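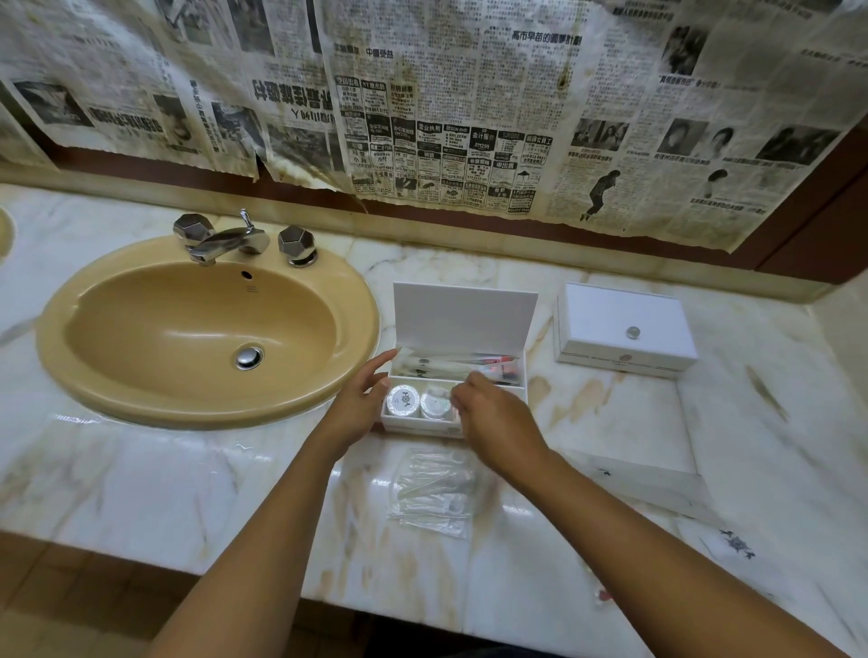 Amenity box, bathroom counter, room 305.

1/ Restocking day at the Bernadon. I do the bathroom boxes before the beds because the counter has to be wiped down anyway.

2/ The layout stays the same in all our rooms. Wrapped toothbrushes and small packets go in the back row. The little round containers go in front, 2 to a room, labels up.

3/ I used to keep the round ones in the back too. Guests couldn't find them and called the desk. Moving them forward took care of most of the calls.

4/ We order from Atden now. The last carton was 1334 pieces, mixed, and sorting it took me most of an afternoon. Next time I'm paying for presorted.

5/ Marble counters: no vinegar, no bathroom spray. Warm water and a drop of dish soap, then a dry cloth. The faceted faucet handles hold water spots in every corner, so I go over those last.

6/ Someone asked if the lidded box is worth it over an open tray. I think so. With a tray next to the sink the packets got splashed and I threw out a lot of them. The lid also wipes clean fast.

7/ A room takes me around 9 minutes for the bathroom counter, box included. Longer if there's toothpaste on the faucet.

8/ Still looking for a refillable soap that fits this setup. Tried one from Cunda and the pump was too tall for the shelf. If you run a small place and found one you like, reply with the name.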